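Home | Films | Screenings | FAQ | Contact

Kerau Film Nights: your questions answered

Hello! I'm the one who answers the emails, and since the same questions keep landing in my inbox every April I've put the answers on one page. If yours isn't covered, write to me and I'll get back to you when I can.

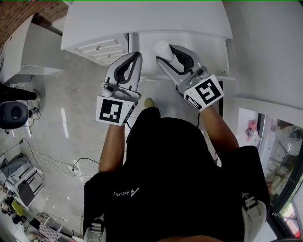

We show films from South and South-East Asia that never got a proper cinema run over here, mostly Tamil and Vietnamese, with the odd Malayalam thriller when I get my way. It started with a projector and a bedsheet, and we've now put on 726 screenings, which still makes me a bit dizzy.

Are the films subtitled?
Yes, all of them, in English. Song lyrics too, wherever the distributor has bothered to translate them. I feel strongly about this one. Half the plot of a good romance is tucked away in the second song and I'm tired of watching people nod off through it!

Where do you show them?
In the upstairs hall at Bañuelos, the old dance school behind the bus station. Use the side door, go up the stairs and follow the smell of samosas. There's a lift as well, but you need to ring the bell for it, so give yourself a few extra minutes.

What time do things start?
Doors at seven, film at half past. We really do start at half past — no adverts, no trailers, just me saying hello and asking you to put your phone away. If it's a three-hour film there's an interval, and we put it where the director put it. I've been asked to skip intervals so people can catch the last bus and I'm sorry, but no. Those cliffhangers are there for a reason.

How many seats are there?
The hall holds more than 500 if we open the balcony, though we only do that for the big star releases. On a normal night it's downstairs only, and you can sit wherever you like.

Can I whistle and cheer when the hero comes on?
Please do. First appearances, punchlines, dance numbers, all fine. Quiet dramas are a different matter, and I'll say so at the start if it's that sort of evening.

Who picks the films?
Abundio Valdovinos and I do it between us, with a lot of arguing. He likes slow village stories and I like anything with a double role in it. Liên La chooses the Vietnamese season, and she doesn't let either of us near it (quite right too, after what I did to the running order the first year).

Will you show the new big release on opening weekend?
Probably not. The multiplexes get those first and the fees are well beyond us. We usually manage to get hold of a film a few months later, by which time you've had it spoilt by your cousins, but the sound in our hall is lovely and the tea is cheaper.

I heard a rumour about a sequel. Is it true?
I get this one a lot! I know exactly as much as you do, and I read the same fan pages. Until the studio has put out a poster with a date on it I treat it all as gossip, though very enjoyable gossip.

Can I bring children?
Yes, if the certificate allows it. Under-4s get in free and can sit on your lap. Family films have a blanket area at the front, and it gets noisy down there, so sit further back if you want to hear the dialogue.

How do I book?
Through Trinex, the ticket site, or at the door in cash. We hold back 20 seats for the door every time. Trinex adds a small fee that we don't see a penny of, so the door is the cheaper way if you don't mind queueing.

Can I get a refund?
Up to the day before, yes. After that you can pass your ticket to a friend, just give me their name.

Do you lend out DVDs?
We used to. The whole shelf has gone to the Akach library now, and they're much better at getting things back than I ever was. Ask at their desk for the film box.

Print this page | E-mail this page to a friend

Contact us | © Kerau Film Nights | Back to top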